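Ticket: Spare fingertip pads and budget for second hand
Opened by: me, Clullwood lab bench
Status: waiting on vendor quote

Last updated: July

Okay, so this started out as a plain old "please order more pads" ticket and it has grown legs. I'm putting everything in one place so purchasing can follow along, and so I can find it again when I've forgotten all of it.

The short version of the problem: the hand from Surell keeps throwing a grip fault partway through the morning run. It closes, reports contact, then decides it hasn't made contact and opens again. Clear the fault, it behaves for a while, then we're back where we started. I logged 16 of these before I gave up and opened a ticket.

What I tried first, in order:

Re-zeroed the fingers from the startup menu. Helped for one run (I got very excited and told people it was fixed, sorry).

Reseated the hand cable at the wrist and restarted the controller. No change at all.

Dropped the closing speed by half. Fewer faults, but then the run takes forever and we miss the afternoon slot.

Swapped in the last set of spare pads. Big improvement! Nine runs in a row without a fault, and then one lonely fault on the tenth that I'm blaming on me, as I'd left the part tray crooked.

So my best guess is pad wear, and that's where the money comes in. We have zero spares left in the drawer. Surell sells the pads in packs, and they also sell a "service bundle" with pads, joint seals and a calibration jig. I asked for prices on both. Their first reply quoted me for a totally different hand, the two-finger one, so if anyone sees that PDF in the shared folder please ignore it. I've asked them to redo it.

Update, 9:40 am. New quote came in. Pads by themselves are $148 a pack. Shipping is another $100 if we want it fast, which hurts for something that fits in an envelope. I asked whether we could go slower and cheaper and I'm waiting to hear.

Update, after lunch. Talked to the folks at our Trullomcombe site, who run the same hand. They budget for pads by the quarter, like printer toner, and they never let the drawer go empty. They also tried the Ninh pads, which are cheaper, and went back to the Surell ones after a couple of weeks because the fit was sloppy. I'd still like to try one pack of the Ninh if purchasing is okay with that. Different parts, different results, maybe? Our parts are a lot lighter than theirs.

The bigger question is the second hand. It was on the wish list for next year, and I keep going back and forth on it. If we'd had one sitting on the shelf, I would have swapped it in, kept the line going and poked at the bad one in peace.
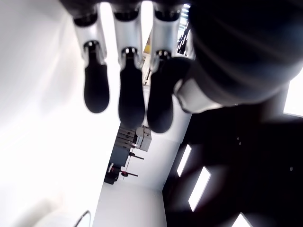

On the other hand (ha), a second hand also means a second set of pads, a second calibration and one more thing that wants a firmware update at the worst possible time. My gut says buy pads now, get the bundle in the fall when the new budget opens, and hold off on the hand until we know whether pad wear was the whole story. If the faults come back on fresh pads, I'll change my mind fast.

What I need from purchasing:

- OK to order two packs of Surell pads, slow shipping if they'll do it
- yes or no on one pack of Ninh pads to test
- a new budget line for wear parts, so I'm not filing one of these every time

Leaving this open until the pads show up and I've done a full week of morning runs on them. Closing speed stays at half until then, so please don't bump it back up, even if the afternoon slot is looking tight. I'll add the fault counts here as I go.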